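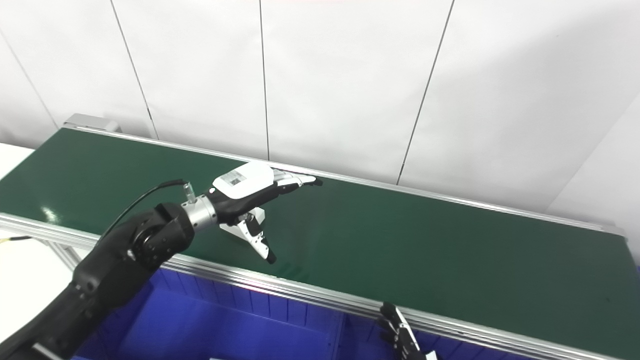

Busitz 158 bench conveyor: review after five months

We bought the Busitz 158 in August to replace a packing table that had been patched once too often. I have used it most working days and have now put enough small parts over it to say what I think. My colleague Orlando Huaranga did most of the assembly, so the remarks on that are his.

Assembly
The rails and legs come in one long carton, the motor in another. Orlando had it standing in an afternoon. The instructions are poor on belt tension — two small drawings and no words — and he had to ring the supplier, Mosquera, who were helpful.

Belt
Green, smooth and easy to wipe down. Flat parts lie still on it and don't creep towards the sides. It shows dust more than I would like, and it has a slight shine, so think about where your lights are before you fix it in place. Tracking needed adjusting in the first week and has been fine since then.

Frame
The side rails are aluminium, and the near one is ribbed. I like the ribs less than I expected to, as they collect grit and need a brush. The rail itself is stiff and has not marked.

Bins
No bins are supplied. Ours are blue plastic ones with ribbed walls, and they sit underneath the belt, where a part only has to come over the front rail to be sorted.

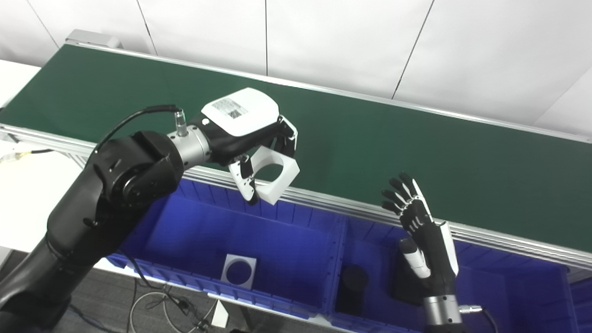 The clearance will take most ordinary storage bins, but measure first. We tried a deeper set from Nititov and they would not go under. For flat white plates with a hole through the middle, separate compartments are well worth having, as similar sizes are easily muddled.

Noise
A low hum. You can hold a conversation next to it.

Price
We paid 113 more than the nearest Clultberg would have cost. The Clultberg I tried had a thinner rail and a belt that wandered, so I don't regret it.

Four stars. It loses one for the instructions.

Flor Mamani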